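Chapter 6
Learning From Demonstrations, One Napkin at a Time

I want to start this chapter with cutlery. I know you came for the math, and the math is coming (Section 6.2, bring coffee), but every time I've taught imitation learning from the equations down, half the class could recite the loss function and couldn't tell me what a demonstration was. So we're going to roll some silverware first.

The task we used at Dretcombe is one you've seen at the back of any diner. Lay a utensil across a napkin, fold the cloth over, roll it up, put the roll in the tray. A person can do it while talking. For two arms it's a lovely mess, because cloth doesn't have a pose the way a block does, and a single gripper can't hold a corner down and roll at the same time. The arms have to share the work, and they have to do it in a very small space. 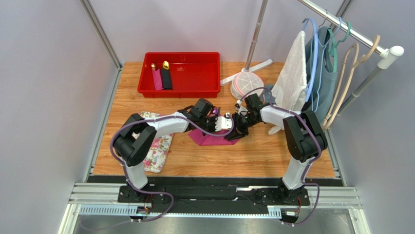

Imke Kröger objected when she read a draft of this page that I was making the hands sound like the hard part, and that in her view the hard part is deciding when to let go. She's right that I skipped over it! A release that comes a moment early lets the roll spring open, and nothing in our training loss treats that moment as special. It's one time step among hundreds. Keep her complaint in your pocket, we'll need it in Section 6.4.

Now, the method. We collected 400 demonstrations by teleoperation and trained a policy to predict a short chunk of upcoming motion for both arms at once. Our first version predicted one step at a time, and it was awful. Small errors piled up, the arms wandered into positions no demonstrator had ever visited, and from there the policy was guessing. (The name for this is compounding error, and you'll derive a bound for it in Problem 3.) Predicting chunks gave the policy fewer chances to drift.

What did it see? Camera views and joint positions, and that's the whole list. No model of the cloth, no labels saying "napkin" or "knife." The wrist views mattered more than I expected. When Damian Sowa retrained without them, the policy still reached for the right place and then fumbled the pickup, over and over. A thin utensil on fabric is tough to judge from far away, and up close you get the edge of the thing and your own fingers in one view.
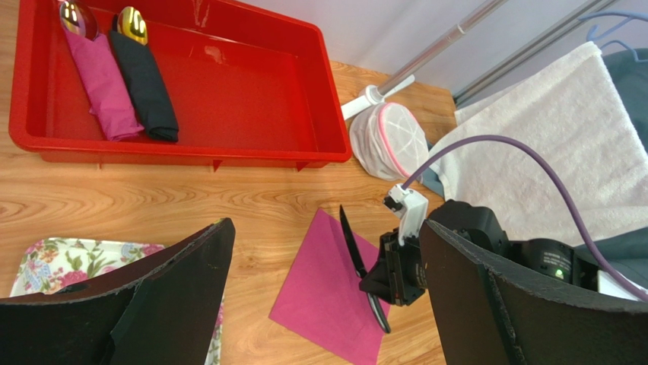 Figure 6.2. Wrist-camera view, with the second arm at the knife.

One warning before the formal part. It's tempting to read a good success rate as "the robot can roll silverware." What we measured was narrower: how often the policy finished from starting layouts similar to the ones we'd trained on. Move the tray far enough and you have a different experiment, so let's write down exactly what "similar" means. We'll call the distribution of starting layouts p, and we begin there.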